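Visit to Stirnis, 23 January 2026

Selma Živković let us try two finger sets on the two-armed rig, with table clearing as the test. The long textured fingers came first. A flat plate on a glossy table is hard to get under, so both arms reach for the plate.
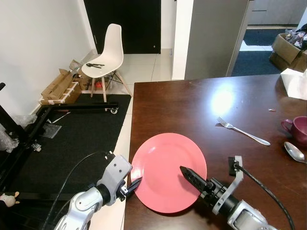 Erdal Ersoy asked if softer pads would do the same job for less money. Selma said they wear out on ceramics.

Nasside's controller ran both arms. Its delay was 18 ms, which I could feel on quick moves. Holding a plate on edge takes only one gripper. 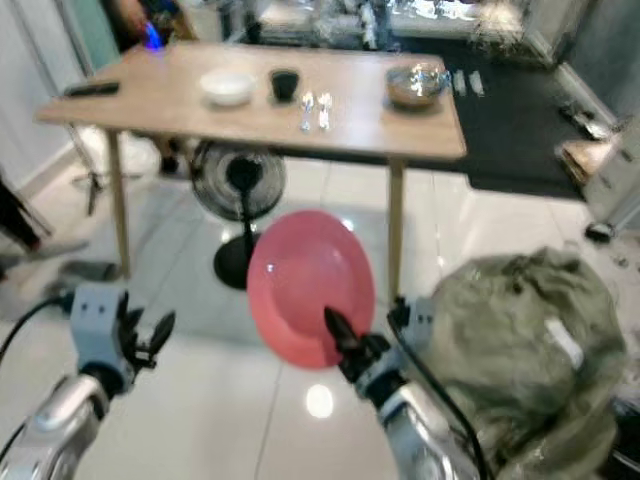
Pink plate held upright by the right arm, left gripper open.

We go back in October.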